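Measuring Dry Goods by Volume When You Have No Scale

Applies to: beans, grains, pellets, seeds and other free-flowing dry goods
Last revised 12th September

A kitchen scale is the correct tool for dry goods. If the scale is broken, or the batch is larger than its pan will hold, a container of known volume will do the job with an error small enough for most home and small-shop purposes. The method depends on one number, the bulk density of the material, and on filling the container the same way every time.

Terms used on this page

Bulk density is the mass of a material divided by the space it takes up, air gaps included. It is always lower than the density of a single grain. In this page it is given in grams per liter.

Poured density is what you get when the material falls into the container and is left alone. Tapped density is what you get after the container has been knocked against the table until the level stops dropping. For round, hard grains the two are close. For flakes and powders they can be far apart, so never mix a poured figure with a tapped one.

Repose is the slope a pile takes when it is poured onto a flat surface. A steep pile means the level mark on the side of a container is misleading unless the top has been leveled first.

What you need

A container with straight or evenly tapered sides and a rim you can scrape flat. Clear or frosted walls are useful for checking the level.
A straightedge longer than the rim is wide.
A funnel with a wide neck.
Clean water and a measuring jug.
Access to a scale once, for the calibration. A borrowed one is fine.

Step 1. Find the true volume of the container

Do not trust the printed capacity. It may be the volume to the brim, to a fill line, or to a point under the lid. Fill the container with water to the brim, pour the water into the jug and read it at eye level. Repeat and use the second reading, as the first pour leaves a film of water inside. Write the result on a strip of tape and stick it to the base.

The large tub used for the worked example below measured 3,000 ml to the brim. Dry it completely before going on. Damp walls hold fine material and throw off the first few fills.

Step 2. Weigh one leveled fill

Set the funnel a hand's width above the rim. Pour in a steady stream until the material mounds over the top. Do not shake, tap or press. Draw the straightedge across the rim once, in one direction, and let the excess fall into a tray. Weigh the full container, then subtract the weight of the empty one.

In the worked example, three liters of dried lentils would be too heavy for the borrowed scale, so a one-liter beaker was used instead. The net weight of one leveled beaker of the small brown pellets we were testing came to 1,081 g. Another material, a light puffed grain, came to 100 g in the same beaker. Spreads of this size are normal and are the reason a cup-to-gram chart for one product cannot be used for another.

Step 3. Work out the batch

Divide the mass you need by the bulk density. The answer is in liters. To get 1,724 g of the pellets:

1,724 divided by 1,081 = 1.595 liters

Measure one leveled beaker and then 595 ml in the graduated jug. For the part-fill, pour gently, level the surface with the back of a spoon and read the side at eye level.

Step 4. Record the method along with the number

A density figure with no note of how it was taken is of little use later. We keep a plain text log with four fields: material, container, poured or tapped, and net grams. The spreadsheet template from Jaltel works too, although its default column is set to ounces and has to be changed by hand. If you keep the Urklow log sheets, put the fill method in the remarks box.

Tapered containers

A cup that narrows toward its base holds less in its lower half than in its upper half. Half the height is never half the volume. If you want a halfway mark, pour in half the water volume found in Step 1 and mark the level on the outside with tape. The same applies to quarter marks. Do not divide the height with a ruler.

Common faults

Readings drift upward through a session. The container is being knocked between fills and the material is settling. Put a folded towel under it.

Readings drift downward. Fine dust is being lost to the tray, or the straightedge is digging below the rim. Use a stiffer edge.

Results change between July and the winter months. The material is taking up moisture – recalibrate with each new bag, and keep the bag closed between uses.

Material bridges in the funnel. Use a wider neck. Poking it with a stick packs the fill below.

Limits

Expect to land within a few percent with round grains. Powders such as flour and cocoa do not fill evenly, and this method should not be used for them. It should not be used for medicines or pool chemicals under any conditions.
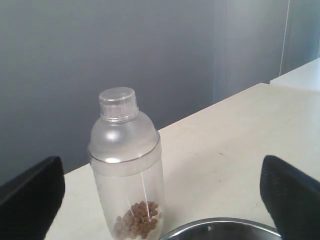
Zunville: Step 2 worked for me with dried chickpeas, but I got a different number each time until I stopped moving the funnel. Might be worth saying that the pour height has to stay fixed for the whole fill. I clamp mine to a shelf bracket now and the readings agree to within a few grams.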